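**Okport sammelt wieder: 700 Durchgänge am Steckbrett**

Im Labor von Okport läuft seit März die zweite Aufnahmerunde für das Projekt Tunimdale, und die Stimmung ist bestens! Zwei Roboterarme sollen lernen, kleine Teile an einem Montagebrett zu greifen und an ihren Platz zu setzen. Dafür braucht das Lernsystem vor allem eines: viele gute Beispiele, vorgemacht von Menschen, die die Arme fernsteuern.

700 Durchgänge stehen auf dem Plan, 117 davon waren bis Samstag im Kasten. Jeder wird einzeln gesichtet. Auch verpatzte Versuche bleiben im Bestand, sie bekommen nur ein eigenes Kennzeichen. In der ersten Runde wurden sie noch gelöscht, was das Team inzwischen ziemlich bereut. 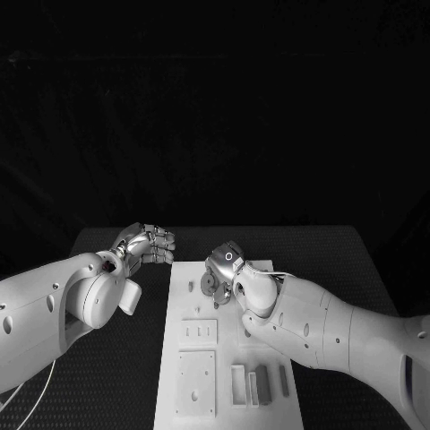 Besonders knifflig sind die Aufgaben mit runden Teilen, die genau über einem Stift sitzen müssen. Wer steuert, braucht Geduld und eine ruhige Hand, und nach 76 Minuten ist Schicht, dann übernimmt jemand anderes. Der Wechsel ist durchaus gewollt: Jeder greift ein bisschen anders zu, und genau diese Unterschiede soll das Modell kennenlernen.

Die Auswertung liegt bei Oneck, dem Partner für die Software. Ein erstes Modell, trainiert mit 66 Durchgängen, wird dort gerade getestet – wir sind sehr gespannt! Die Montagebretter baut die Werkstatt Ekanayake, ein neuer Satz mit engeren Schlitzen ist schon bestellt. Sobald er da ist, geht es mit den schwierigeren Steckaufgaben weiter.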